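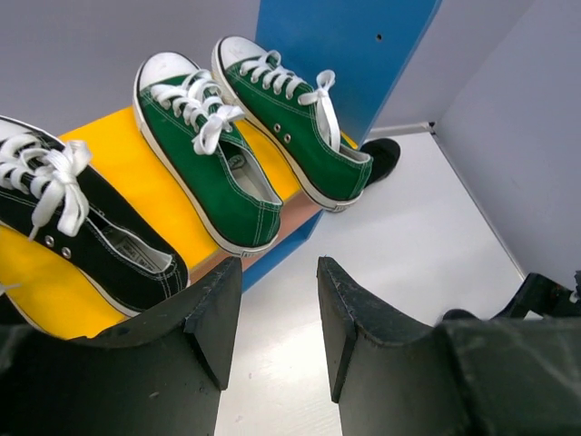 What did we go to Berkon to find out?
Whether the Fletach arm can put mixed footwear back on a shelf without a person standing next to it the whole time.

Minutes of the follow-up meeting on the Berkon open day
Thu 12 March, upstairs meeting room, Burum store
Chair: Maite Carrasco
Minutes: store operations

1. Minutes of the last meeting
Accepted with one fix. The figure for returned pairs should read 2331, which covers all stores. It was printed as the Burum total.

2. Report on the visit
Maite went through her notes. Berkon's open day ran from late morning until mid-afternoon, with a talk first and the shoe demonstration after lunch. The talk was long and mostly about other customers, none of them named. The demonstration used lace-up canvas sneakers on a colored shelf, green ones and black ones, with a two-finger gripper doing the handling and a small camera down by the fingers.

Maite said the shoes were all low-tops with the laces already tied in bows. Our returns do not come back like that. Half of them have the laces stuffed inside and the tissue paper still in the toe. She asked the presenter if they had tried boots or sandals and was told that was "on the list." She asked to see the list and did not get it.

Stock room lead, who also attended, thought the picking up was better than expected and wanted that put in the minutes. The arm took hold of single shoes and set them down again without dropping any while he was watching. He was less happy about the speed. By his watch the arm handled 27 shoes in the session, and he would expect a new hire to beat that in their first hour.

There was some back and forth on whether speed matters if the thing can run overnight. The chair's view is that it matters if someone has to be in the building overnight to restart it. The arm stopped 2 times in the session, and both times a Berkon employee walked over and pressed something on a tablet. The reason given for the first stop was the lighting. No reason was given for the second.

3. Pairing
This took up most of the meeting. A shoe on a shelf is no use to us unless it is next to its partner and facing the same way. The brochure says "automatic pairing." Maite asked how the arm tells a left from a right, and how it tells a size 7 from a 7 and a half when the color is the same. The answer was that Voyle, the software, can read a label if the label is visible. Ours are printed inside the shoe and rub off with wear – some of the returns have nothing left to read.

Stock room lead suggested we tag the shoes ourselves before they go on the shelf. It was pointed out that a person tagging each shoe could also just shelve it.

4. Shelving
The current units in the stock room are 155 cm to the top shelf. Fletach says the arm will reach that height on the standard stand. We did not see it reach that high. All the handling we saw was on their own display unit, and we do not know if the arm can work on ours, which has a raised lip at the front. Shelf dimensions and a photo of the lip to be sent over before anyone talks about a trial.

5. Costs
The price sheet handed out at the open day covers the arm and the stand. Voyle is charged by the month and is not on the sheet. Service visits are not on it either. Finance asked that no further time be spent on comparisons until there is one number with everything in it. Agreed.

6. Decision on a trial
Berkon has offered a four-week trial at the Burum store starting in April. After discussion the offer was not accepted for now. The meeting would look at it again if Berkon will first run a session with shoes we bring ourselves, picked out of the returns cage that morning and not tidied up. Stock room lead asked that his support for going ahead in April be recorded. Recorded.

7. Actions
Maite to write to Berkon asking for a session with our own stock, and for the reason for the second stop.
Stock room lead to send shelf measurements and the photo.
Finance to request a full price including Voyle and service.

8. Any other business
The label printer is out of ribbon again. New ribbon has been ordered.
Parking at Berkon is poor, so anyone going back should share a car.

Next meeting to be set once Berkon has replied.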